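Search this site
Enter keywords
Go

Print this page | E-mail this page

Simulated Kitchens: Gallery and Notes

Feb 5, 2021

Kitchen simulations make very good-looking demos, and I have been rude about them on this site before. You build a room inside a computer, drop a robot into it, let it practice for as long as the electricity holds out, and then announce that it has learned to work in a kitchen. What it has learned is to work in that kitchen, under that lighting, with those handles. Whether any of it carries over to a room with a real floor is a separate question, and most write-ups spend one paragraph on it near the end.

The Stimasau project at least puts the question up front. The group trains a single arm policy across 287 generated kitchens that differ in layout, color and fittings, then tests it in 17 more that were held back. The claim is that variety does most of the work: show the robot enough ugly cabinets and it stops caring about cabinets. I would like to believe it. I have spent a few evenings with the report and the renders, and I'm part of the way there.
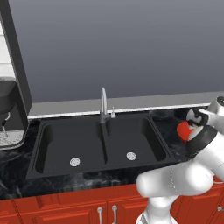 Red cabinets, black marble-patterned counter, double-basin sink. Rendered kitchen with the white arm at right.

I like this one for its clutter of finishes. There is a matte black sink set into a veined black counter, with a dark coffee machine at the left edge, and below it all a run of orange-red cabinet fronts that no landlord would sign off on. Black on black ought to be hard for any system that has to find the rim of a sink from color alone. The faucet is the easy part, a tall silver-gray gooseneck against a plain gray wall.

My complaint is with that wall. It is smooth and bare, and so is nearly every wall in the set. The project makes a lot of its random counters and cabinet colors and says very little about backgrounds. My own kitchen has a calendar, a burn mark and a row of hooks with things hanging off them. If the policy has come to lean on clean gray behind the faucet, a test on more clean gray won't show it. The held-back kitchens come out of the same generator as the training ones, so "unseen" is doing some heavy lifting in the report's summary.

The basins in this render are empty too, and a sink with nothing in it is a generous place to work. I'd want to see results with a pile of bowls in there before I read anything into a reaching score.

The report does have one real-world test. It used 2 physical kitchens, both in a lab in Clullville, with 30 attempts in each. Success fell a good deal compared with the simulated rooms, and the authors say so plainly, which I give them credit for. They put the drop down to contact and friction – handles that stick, doors that spring back. Could be. I would have liked a run with the lights changed and everything else left alone, so we could tell a seeing problem from a touching problem. As it stands the two are mixed together and the reader gets to pick.

The comparison is also thinner than it looks. The baseline, Ķēniņš, was trained on far fewer kitchens and for less time. Give it the same hours and the gap may shrink. A longer run is promised for July, and I'll add to this page if it appears.

Print this page | E-mail this page

Related items
Lorside drawer test: same arm, worse handles
Why "unseen" needs a definition
Ķēniņš baseline, second reading
Counting successes when the door was already open
Clullville lab notes on sticky hinges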